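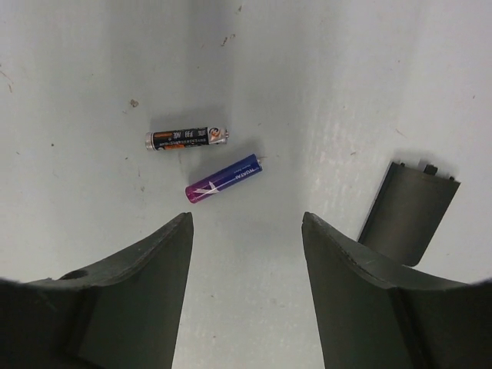

*Fig. 6. AA batteries*

## 6. Batteries and first start

The Grania room thermostat runs on two AA batteries. It has no mains connection of its own. Only the receiver next to the boiler is wired, and that work is covered in section 4.

Use alkaline batteries. Rechargeable cells have a lower voltage and will bring up the low battery symbol early, sometimes within days.

> **Caution:** Do not mix old and new batteries, or batteries of different makes. Do not leave flat batteries in the thermostat. They can leak and damage the contacts, and this is not covered by the Prirov warranty.

### 6.1 Fitting the batteries

1. Lift the thermostat off its wall plate. Hold it at the bottom edge and pull toward you.
2. Turn it over and slide the battery cover down.
3. Fit both batteries. The flat end of each one goes against the spring.
4. Slide the cover back until it clicks.
5. Wait for the display to come on. All the symbols show for a few seconds, then the software version, then the room temperature.

If the display stays blank, take the batteries out, wait one minute and fit them again. Check that both springs stand straight.

### 6.2 Setting the clock

1. Press and hold **MENU** until the hour flashes.
2. Turn the dial to the correct hour and press it.
3. Set the minutes the same way.
4. Turn the dial to the day and press it.
5. Press **MENU** once to go back to the main display.

The clock does not change for daylight saving time unless setting 13 is switched on. It is off when the unit leaves the factory.

### 6.3 Pairing with the receiver

Thermostats and receivers sold in the same box are already paired. Follow these steps only if one of them has been replaced.

1. Switch on the power to the receiver. The light on the front turns red.
2. Hold the button on the receiver until the light flashes green.
3. On the thermostat, open **MENU**, choose **LINK**, and press the dial.
4. Enter the installer code, 3476, and press the dial again.
5. Wait until the receiver light stays green. The thermostat shows **OK**.

*Note:* Keep the thermostat at least six feet from the receiver while pairing. If **Err** appears, repeat from step 2. Thick stone walls and foil-backed insulation shorten the range, so try again with the thermostat in the same room before you call for service.

### 6.4 Testing the heating

1. Turn the dial up until the set temperature is well above the room temperature.
2. Check that the flame symbol appears and that the boiler starts. Some boilers have a start delay of several minutes.
3. Turn the dial down again. The flame symbol goes out.

In summer, carry out the test with the radiator valves open, then return the thermostat to **STANDBY**.

### 6.5 Changing the batteries later

The low battery symbol appears 13 days before the thermostat shuts down. Your heating program is kept in memory while the batteries are out, but the clock has to be set again. Take used batteries to a collection point.

Service for the Drokbridge area: Hutsuliak Heating, ask for Osaze Amadi.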